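Tedesgate bench cell

Last edited 27 Feb 2024
By the Movow editorial desk

The Tedesgate bench cell is a two-arm tabletop robot station used for small-object handling work. It was laid out by Movow at its Tedesgate workshop and is documented there as a reference build for other benches of the same type. The term covers the table, the enclosure, both arms, their wrist cameras and the wiring. The control computer is treated as a separate unit and has its own record.

Layout

The cell is built on a square table with an aluminum frame. White walls close it on three sides, and the fourth is left open for the operator. Both arms are carried on the front rail, one at each end, so that their reach overlaps over the middle of the mat. Each is fixed to a black mounting plate or bracket. A perforated vent strip runs below the rail.

The walls are printed with cartoon drawings of industrial robots, grippers and conveyors. The mat has a fern and leaf pattern with peach-orange dots. Neither is needed for the motion of the arms, but both count as part of the setup and are recorded with it. A cell that has been given a different mat is logged under a new setup number – the current one is 1481.

Objects in use vary from task to task. They include bottles and flasks of colored liquid, cards, discs and small blocks. Glassware is placed toward the middle of the mat, where either arm can approach it. 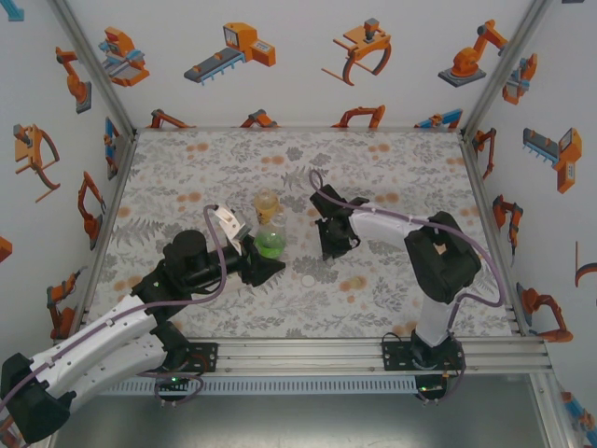
Cable routing

Each arm has a purple cable that follows its length from the gripper back to the base. The cable is left with a free arch near the wrist. If the arch is too short, the cable pulls tight when the wrist turns and the gripper drifts off its set position. If it is too long, it can hang into the work area or catch on the other arm.

Slack is set with the arm stretched to its far limit and the wrist turned fully in each direction. Ties are closed by hand and trimmed flush. Early builds used a hard clip at the shoulder joint, sold by Jacquet, which wore through the jacket of the cable after long runs. The clip was dropped in August and replaced with a soft strap.

The green light near the base of each arm is checked before any cable is unplugged. Under the Tedesgate procedure, power is removed at the supply first, and the arm is held by hand while the light goes out. The joints have no brakes, and an unsupported arm will fall onto the mat.

Gripper and wrist camera

The fingers are dark, tapered parts that narrow to a point at the tip. They are bought as matched pairs from Siretti and must be changed as pairs. Mixing an old finger with a new one leaves the tips out of line, and the fault shows up first on thin items such as cards.

Tip alignment is tested with a small soft block placed on the mat. The gripper is lowered over it and closed slowly. The block should stay where it is until both fingers touch, and should then be held without turning. A block that slides to one side before it is gripped points to a zero error in the gripper motor or to a bent finger.
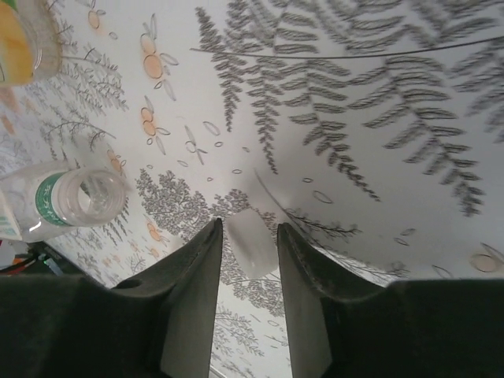

The same test is used to check the aim of the wrist camera. With the gripper open, both fingers should enter the view from the bottom edge and the gap between the tips should fall near the center. The camera bracket has slotted holes, and a small turn is enough to correct most errors. After any change the calibration file is rebuilt from 12 poses and the old file is kept under its date.

Routine care

The inner faces of the fingers are wiped at the start of each shift. Dust and residue lower the grip on smooth glass well before they can be seen. Fingers are inspected every 400 cycles and replaced if the edge is chipped or the tip has rounded.

The mat is smoothed flat before work starts. Ripples change the height of objects enough to spoil a low grasp, and they also shift the printed pattern, which some vision software uses as a landmark. Spilled liquid is taken up at once with the arms parked over the front rail – not over the mat.

Mounting bolts are checked with a torque wrench whenever an arm has been struck or has stopped on a fault. The Tedesgate log for the cell holds 296 entries, most of them for cables and fingers. Shoulder joint repairs are not done on site. The arm is removed with its mounting plate still attached and sent to Movow as one piece.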